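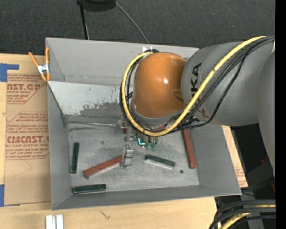 Scratches! They're everywhere once you start looking. On your phone, your shoes, the slide at the park. A scratch is what's left when something hard drags across something softer and takes a tiny bit away. The pale panel sloping down inside the gray bin has plenty of them, plus a patch low on the right where the surface is worn gray. Scratches are thin lines. Wear is more of a smudge. Same family though.

So why do some things scratch and others don't?

It's about hardness. Hard does not mean strong! Glass is pretty hard but drop it and – smash. A rubber ball is soft and you can throw it at a wall all day. Hardness just means how good something is at not getting scratched.

The rule
Harder stuff scratches softer stuff. That's it. That's the whole rule.

Your fingernail can scratch a candle. It can't scratch a window. A diamond can scratch the window and nearly everything else, becuase diamond is the hardest natural stuff most people will ever see.

People who study rocks use a list called the Mohs scale. It goes from 1 to 10. Talc is 1 – super soft, it's what some powders are made of. Diamond is 10. Your fingernail is a bit over 2. A steel nail is somewhere in the middle, depends on the steel.

Funny thing about the numbers: they're only an order, like places in a race. Diamond isn't ten times harder than talc. It's way, way more than that.

What about sand?
Good question, Benedikt Schwerdtfeger from the Culport reading club asked us this one. Sand often has lots of quartz in it. Quartz is a 7. That's harder than most window glass! So if you wipe sandy sunglasses with your shirt, you're rubbing little bits of quartz all over them. Rinse first. Then wipe.

Do soft things ever wear down hard things?
Yes but slowly. Think of old stone steps with a dip in the middle. Shoes are softer than stone. But shoes carry grit, and the grit does the work. Millions of steps later, a dip. Rivers do the same thing with sand and pebbles.

Try it
You need: a candle stub, a penny, a smooth pebble, a old plastic lid. Ask a grown-up which ones you can spoil.
Try to scratch each one with your fingernail. Then with the edge of the penny. Press gently.
Now rub the line with a damp finger. Did it go away? Then it wasn't a scratch, just a mark left by the softer thing. Like chalk on a board.
Put your things in order, softest to hardest.

No testing on phones, glasses, or the kitchen table please.

Words to know
Hardness: how well something resists scratches
Grit: tiny hard bits, like sand
Mineral: a natural solid that rocks are made from

Written by Ruxandra Olteanu. Next time – rust!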